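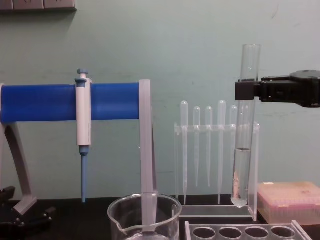
2 min read

Workshop notebook – shirting trials, cotton poplin
October 1, 2023
By the Sample Room, Stallimance

The second length of Herkier poplin was washed and pressed before cutting, following the difficulties recorded in January. The piece measured 2,170 mm before washing. Shrinkage in the warp direction remained within the limit set for the blouse programme. The weft result was less even, and the selvedge on one side had drawn in slightly – this should be trimmed away before the pattern is laid.

Seam trials were carried out on the Iwasaki flat machine. The side seams were felled and the armholes finished with a narrow French seam. Puckering was visible on the first two trial seams and was reduced by slackening the top tension and changing to a finer needle. The stitch length was left as it was. Colleagues using the machine for linen are asked to return it to the poplin setting afterwards and to sign the card.

The collar was made up twice. The lighter interlining gave a softer roll, although the points did not hold after pressing. The heavier one held well but showed a faint ridge along the stand. It has been agreed to use the heavier interlining in the collar only and to keep the lighter one for the cuffs. The back pleat should be pressed to the yoke and not stitched down.

Buttons: the Pusholm shell buttons were received, 2,000 in all. Of these, 230 were set aside for chipped edges and will be returned. The remainder are sufficient for the first run, including the spare button sewn inside each hem. The buttonhole on the collar stand is still too tight and must be lengthened on the next sample.

Outstanding: the sleeve placket on the larger sizes, the position of the second button, and the care label wording. Pattern 305 should not be graded until the placket has been settled. The offcuts are in the flat drawer, marked by length.

Recent entries
Cuff depth and link holes
Silk twill: pressing temperatures
Notes on matching stripes at the yoke
Thread order and shade card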